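Marnstead HG-2 Hand-Held Gripper
Two-finger collection tool for household handling tasks

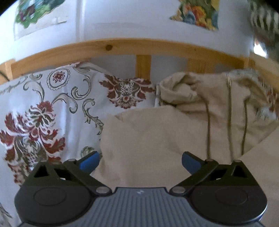

The HG-2 is a hand-held two-finger gripper with a camera mount, made for recording manipulation tasks in ordinary homes. The operator carries the tool, does the chore with it, and the recording is later used to train an arm fitted with the matching Marnstead end effector. No arm is needed on site.

Bedding and clothing are the main use. Rigid objects can be recorded with almost any gripper. Fabric asks for a wide opening, a pad that holds a single layer without sliding, and a view of both fingertips through the whole grasp. The HG-2 was laid out around those three points.

Fingers and linkage
Each finger is a black linkage arm on silver pivot pins, carrying a blue pad. The pads are replaceable and are sold in pairs. The triangular cutout in the arm reduces weight at the tip. Pads should be changed when the surface turns shiny or when a pinched sheet begins to slip. Do not clean them with solvent.

Body
Ribbed housing, dark grey, for use with either hand. The finger housings are closed against lint. Lint on the outer pins can be removed with a dry brush.

Recording
The camera sits behind the fingers and looks forward over the body, so the work surface and the room beyond it are both in view. Storage is on a removable card. Start and stop are on the trigger hand.

Specifications
Weight with camera: 1122 g
Maximum opening: 80 mm
Rated pad life: 3000 grasps on woven cotton
Charge time, empty to full: nearly 13 hours with the supplied charger
Calibration: factory, repeat after any pad change

In the box
HG-2 gripper
Camera mount and camera
One spare pair of blue pads
Charger and cable
Calibration card
Dry brush

Known limits
Thin drawstrings and cords can pass between the pad and the arm if approached from the side. Approach along the cord or take the fabric next to it. Filled pillows are best lifted by a corner or seam. The tool is not sealed against water and should not be used at a sink.

Compatibility
Recordings open in Trellier 4 and later. Users of older versions need the Drillton converter, supplied free on request. Firmware notes are maintained by Gaspard Lacroix.

Ordering
Sold as a single unit or as a two-hand set. Spare pads ship separately. For loan units and quantity orders, write to Tormod Lunde at the Marnstead sales desk.

Page revised 28 Feb 2021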